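How to plan the budget for a shelf-picking robot in a small store

When my partner Khadija Helmy and I began to plan for a picking arm in our grocery, we made the same mistake as many small shops. We looked first at the price of the arm. The arm is only one line in the budget, and in our plan it was not even the line that gave us the most trouble. I write down the steps as we do them now, after two plans for two stores.

Step 1. Write the job in one sentence

Before you ask for any quote, write what the robot must do. Ours was: "Take ordered items from the shelf and put them in a shopping basket, during opening hours." Each word has a price. "During opening hours" means that customers are near, so you will need a safety assessment. If you can work at night only, ask the seller to quote both cases.

Step 2. Measure the store before the robot

Take a tape measure and go along every aisle. Write down the height of each shelf, the depth, and the space between one shelf and the shelf above it. This last number decides which arms and grippers you can consider, and many people forget it. A basket with a standing handle also needs space, so measure it with the handle up. Mark also the floor plates, the joints in the floor and the narrow places beside freezers and counters. 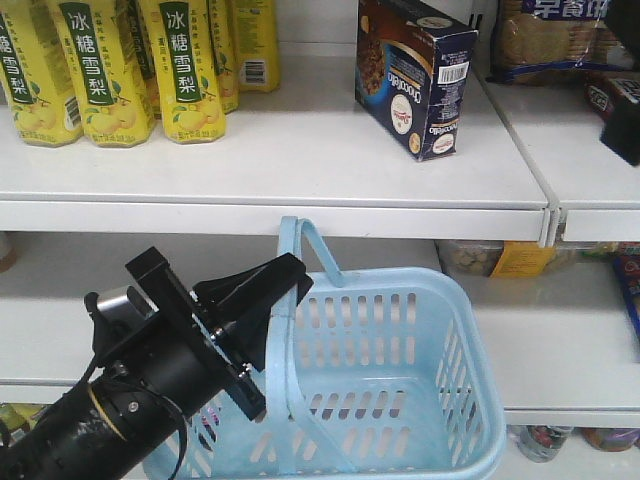
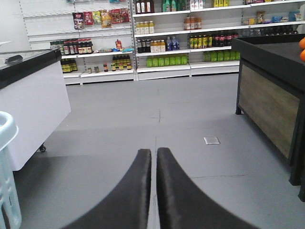 Step 3. Sort your goods by shape

Make a simple list with four groups: bottles, boxes, soft bags, and loose items such as fruit. Ask each seller to show the gripper with goods from your own shelves. Edgardo Maglaya from Zadon accepted this at once and asked us to send a carton of 100 mixed products. Another seller wanted to show only boxes, and we stopped the talks with him.

If one gripper cannot handle all four groups, do not buy a second one immediately. Count how many of your orders contain the difficult group. In our case it was soft bags, and we decided that a person will add them by hand in the first year.

Step 4. Fill in the budget sheet

Use one line for each of these:

Arm and controller
Gripper and spare fingers
Cameras and their mounts
Base or cart
Cables, power and network
Safety assessment
Installation and training
Service contract, per year
Your own staff hours

The last line is usually empty in the plans I see. We wrote 152 hours for the first store, mostly for Honeylyn Ignacio, who kept the product list in order. For the spare fingers, cables and mounts together we put 2195 dollars, and it was almost enough.

Step 5. Compare quotes on the same page

Sellers do not use the same words. Histik included training under "installation", and Drallis had it as a separate line - so the second quote looked more expensive than it was. Copy all the numbers to your own sheet and send it back to each seller, and ask them to confirm it in writing.

Step 6. Ask for a trial period

Ask for a trial in your real aisle, with your real shelves, in a normal month. May was good for us, December would be a bad choice. Agree before the trial what you will count: items picked, items dropped, and how many times a person had to help. Agree also who pays for the transport if you send the equipment back.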